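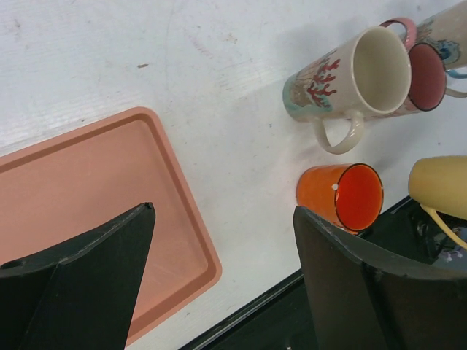 Fig. 1. Pink tray on a white tabletop.

November — Student report, Prollthorpe

Our project asked whether cargo insurers help or hinder ships taken off the coast. The shipping firm Memis told us its war-risk cover had cut losses. I am not convinced. Of 200 claims we read, 3 gave any figure for the sum paid, and one of those was corrected twice.

The port agent Juva puts guards at 3000 dollars a day, while Lazăr, a rival, quotes 1000 for what looks like the same work. Neither would show us a contract. Until somebody does, I would treat both prices as advertising — and the claim that guarded ships are left alone needs better proof than a brochure.

Contact the department | Copyright Prollthorpe | Back to top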